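How many demos before you stop trusting the count?
Forum: Learning from demonstration

gantry_moth
23 Nov 2025
We hit 799 episodes on the tabletop pick and place set at Garklow. The plan says keep going. I'm not convinced another hundred will teach the policy anything except how our two operators like to move. Anyone here stopped early and been glad of it?

brustard_bench
Depends what's in them. If it's the same objects in the same spots you stopped learning a long time ago. What does your table look like?

gantry_moth
Fruit, a ketchup bottle on an oval plate, a black cup on its side, one arm with a two-finger gripper. Positions get shuffled between episodes, in theory. 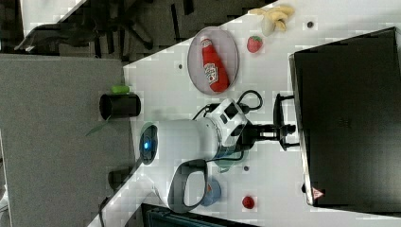
How many operators do you need for a set like this?
Five, if you can get them, and none of them should do more than a third of the episodes.

slowjoint
Five sounds nice on paper. We tried it with the Kofler scripts and three of the five were so bad we threw their data out. I'd take two good people over five bored ones.

brustard_bench
Bad how? Slow, or failing the grasp? Failed grasps with a recovery are the stuff I'd keep.

slowjoint
Hovering. Ten seconds over a strawberry doing nothing, then a lunge. The model learned to hover. No lunge, of course.

gantry_moth
Ha. Ours pauses too and I blamed the network. Guess I'll go look at the idle time per episode.

titetti_user4
Unpopular view – shuffling by hand is not random. People put things back where they're easy to reach. We printed positions from a script in February and the success rate on new layouts went up. Could have been the new gripper pads, we changed those the same week, so take it for what it is.

slowjoint
So you don't know.

titetti_user4
No, I don't. I'd still do it again.

brustard_bench
Train on half, then on all of it, and compare on layouts neither one has seen. If the gap is tiny, stop collecting.

gantry_moth
Will try. My bet is tiny.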